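Notas para la charla: «Entrar sin carrera elegida: lo que promete el primer año común»
Dilek Aydoğan, jornadas de orientación universitaria, 10/08/2024

Arranco sin saludo largo. Pregunta a la sala: quién cambió de carrera al menos una vez. Esperar manos. No comentar el resultado.

Primera idea. El año común se vende como exploración. En Belleck el folleto usa esa palabra en cada página y en ninguna dice qué pasa si el estudiante explora y sigue igual de perdido en junio. Leer en voz alta el párrafo de la página 3, despacio.

Segunda idea, las cifras. Watamley presume de 815 alumnos en su programa de indecisos. De acuerdo, pero ¿cuántos terminaron en la carrera que ya sospechaban en septiembre? Lo pedí por escrito dos veces. Me mandaron el mismo folleto. (Aquí suele haber risas; seguir enseguida.)

El taller semestral sin créditos. Mi problema es sencillo: si no cuenta para el expediente, el alumno con trabajo de tarde deja de ir en la tercera semana. En el Colegio Coetzee lo probaron con un grupo de 40 y en diciembre el aula ya estaba medio vacía. Luego el informe habló de «alta satisfacción», medida entre los que quedaban.

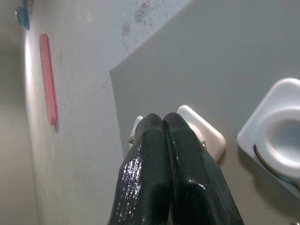 ¿Conviene entonces matricularse sin haber elegido carrera?
Depende de cuántas asignaturas del año común reconozca después cada facultad. Eso hay que pedirlo por escrito antes de pagar la matrícula, con el nombre de la asignatura y el de la titulación de destino.

Seguir con el coste. Un semestre perdido por convalidaciones fallidas le supuso 3000 euros a una familia que me escribió. No generalizar, es un caso. Pero en las jornadas de puertas abiertas tampoco se oye.

Sobre los tests vocacionales: pasar rápido. El de Rukamano me recomendó hidrología y protocolo. Lo repetí una semana más tarde y salió enfermería. Quien quiera defenderlo, que lo haga en el turno de preguntas.

Lo que sí me parece útil: un tutor fijo durante todo el curso, con horario publicado. Belleck lo tiene y apenas lo anuncia. Reconocerlo, porque es verdad y porque habrá gente de Belleck en la segunda fila.

Si voy mal de tiempo, saltar los tests y dejar el coste. Últimos cinco minutos para preguntas. La hoja con el modelo de solicitud de convalidación está en la mesa de la entrada.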